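Gartenbank Nurmi mit Auflagenfach, 2-Sitzer

Hersteller: Florkon
Artikelnummer: 817-114
Lieferzeit: 7 Werktage

Die Gartenbank Nurmi ist für Balkone und kleine Terrassen gedacht, auf denen eine eigene Auflagenbox keinen Platz findet. Unter der Sitzfläche liegt ein Staufach mit 114 Litern Inhalt. Die beiden mitgelieferten Sitzkissen passen flach nebeneinander hinein, dazu eine Decke oder die Schutzhülle.

Das Gestell besteht aus massiver Akazie, vorgeölt im Farbton Natur. Sitz und Rückenlehne sind verschraubt, die Schrauben sind aus Edelstahl. Der Sitzdeckel öffnet nach oben und wird von zwei Gasdruckfedern gehalten. Zum Schließen muss er leicht angedrückt werden, von selbst fällt er nicht zu.

Maße und Gewicht
Breite: 124 cm
Tiefe: 62 cm
Höhe: 84 cm
Sitzhöhe ohne Kissen: 41 cm
Gewicht: 29 kg
Belastbarkeit: 220 kg

Bezüge
Die Kissenbezüge sind aus Polyester, abnehmbar und bei 30 Grad waschbar. Erhältlich in Sand und Schiefer. Der Farbton Moos aus dem Vorjahr ist seit Februar nicht mehr lieferbar, einzelne Ersatzbezüge haben wir noch auf Lager – bitte vor der Bestellung anfragen.

Aufbau
Die Bank kommt in 2 Paketen. Seitenteile und Lehne sind vormontiert, der Kasten wird vor Ort zusammengesetzt. Benötigt werden ein Kreuzschlitzschraubendreher und der beiliegende Inbusschlüssel. Schrauben erst handfest anziehen, die Bank auf ebenem Boden ausrichten und dann nachziehen.

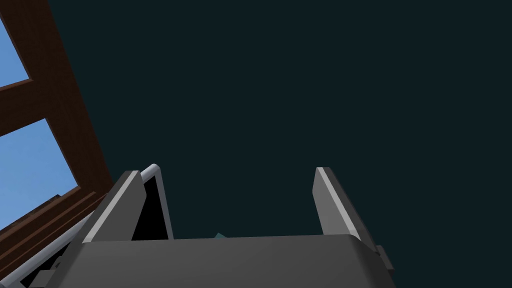 Pflege
Akazie dunkelt im ersten Jahr nach und wird ohne Öl mit der Zeit grau. Wer den Holzton behalten möchte, ölt die Bank zweimal im Jahr nach, am besten im Frühjahr und im Herbst. Passend dazu führen wir das Pflegeöl Clurnutov in der 750-ml-Dose. Hochdruckreiniger bitte nicht verwenden.

Das Staufach ist mit einer Folie ausgekleidet und gegen Regen geschützt, bei Schlagregen kann am Deckelrand trotzdem etwas Feuchtigkeit eindringen. Im Winter gehören die Kissen ins Haus.

Passend aus der gleichen Serie
Beistelltisch Nurmi, 45 x 45 cm
Sessel Nurmi mit Armlehnen
Schutzhülle Urnholm für 2-Sitzer, grau

Preise und Verfügbarkeit: Stand Mittwoch, 15. März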